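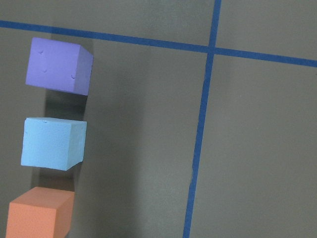
Purple, light blue and orange foam cubes on a gray work surface marked with dark blue tape.

Visit report: Mindach foam conversion plant, open afternoon, January

Mindach cuts flexible foam into small shapes for schools, clinics and packaging firms. The plant occupies two units on the Trandumell estate, and the open afternoon ran from 1 p.m. to 4:30 p.m. I joined the second group, led by Ishbel Halliday, who manages finishing and inspection.

Block store

Foam arrives as long blocks from an outside foamer and is held for at least three days before cutting. The store had 382 blocks on the books that afternoon, stacked by color and density on steel racking. Halliday said the hold lets the material settle to the temperature of the building. Blocks cut too early can drift out of size, and on a cube the error shows on every face. Racking labels give color, density and date of arrival. The block supplier was not named.

Cutting

The main saw is a horizontal band knife, called the Dow by everyone in the building after the engineer who installed it. It takes a block down to slabs. A second, vertical knife cuts the slabs into strips, and the strips are turned and cut again into cubes. Blade sharpening is continuous, with two small stones running against the edge. Dust extraction was better than I expected, although the floor beneath the second knife needed sweeping.

Output for the cube line is 3910 pieces on a normal shift. Color changes take 20 minutes, most of that spent clearing offcuts so that no orange crumb ends up in a blue batch. Offcuts are baled and sold for carpet underlay.

Inspection

This was the most useful stop for me. Cubes are judged on three points: size, squareness and surface. Size is checked with a go/no-go frame. Squareness is checked by standing the cube against a steel angle and looking for light. Surface is done by eye and takes the longest.

The purple cube in the photo is a fair illustration of the last point. It has two small dimples and one elongated dent in its top face. The light blue one has a small nick near its top edge, and its porous texture is easy to see. Halliday's general rule is that a dent which recovers overnight is passed and a nick is judged on its depth. Missing material does not come back. The limit is written on a card at each bench, with sample pieces glued beside it — a better system than the photographs we use at our own site.

Color is compared against retained samples under a daylight lamp. Purple is the difficult one, since small shifts in the dye read as gray.

Packing

Finished cubes go into mixed or single-color bags, and the bags into cartons. The largest current order is for Clullon, a supplier of classroom counting materials, at 145 cartons. Compression is kept low. Vacuum packing was tried and dropped after customers complained about creased edges.

Points to follow up

Ask Mindach for the wording of the bench card.
Check our own hold time before cutting; we have no written figure.
Get a price for the go/no-go frames, which are made in-house.

Parking is limited and the estate entrance is easy to miss from the north. Safety shoes were lent at the door. Tea was served in the sample room.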